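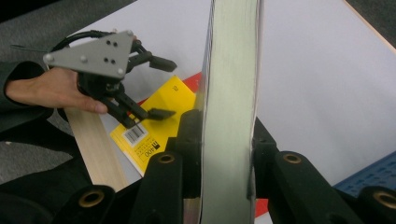
A hand-held gripper, gray plate on top.

Bread corner

So many of you wrote in after my rye disaster that I've decided to keep going with this column for at least another month. Thank you! Even the reader who told me my loaf looked like a doorstop (you know who you are, and you were right).

I've been baking on Tuesday nights lately. The dough goes together after supper, sits on top of the fridge until I can't stay awake any longer, and then goes inside the fridge till morning. I used to fuss over it all evening, poking and folding and poking again, and I can't say the bread was any better for it. A slow night in the cold gives it a much nicer flavor, a bit sour but not so sour that the kids pick around the crust.

The big change this month is flour. I picked up a bag of the stoneground from Levura, the little shop on Rorley Street, and it drinks water like nothing I've used before. My usual recipe came out stiff as modeling clay. I added three more spoonfuls of water, waited a while, added another, and finally got something I could stretch without tearing it. If you try it, start wetter than you think you should and keep your hands damp while you shape.

Divina Tan asked whether she really needs a cast iron pot. No! I baked on an upside-down cookie sheet for years with a pan of hot water on the rack underneath, and it made very decent bread. The pot gives you a shinier, cracklier crust and that's really all I can say for it. Mine weighs a ton and I've burned both wrists on the lid. Look at garage sales before you spend real money.

Ramil Yap sent me his grandmother's way with pan de sal, rolled in fine crumbs before the second rise, and I've made it twice now. They were gone before lunch both times. He uses milk in his, I used half milk and half water because that was what I had, and they still came out soft as anything. I'm hoping he'll let me print the whole recipe in December – he's checking with his aunt first.

A couple of odds and ends. The Finden Hall bake swap starts at 10 in the morning, and there are 14 tables this time, so come early if you want one near the coffee. Bring your loaves whole, please, and a card saying what's in them, nuts especially. If anyone has a spare bread knife with a decent edge, I'd love to borrow it for the day.

And my starter has gotten out of hand again, so I have jars to give away. Knock on the side door, the bell doesn't work.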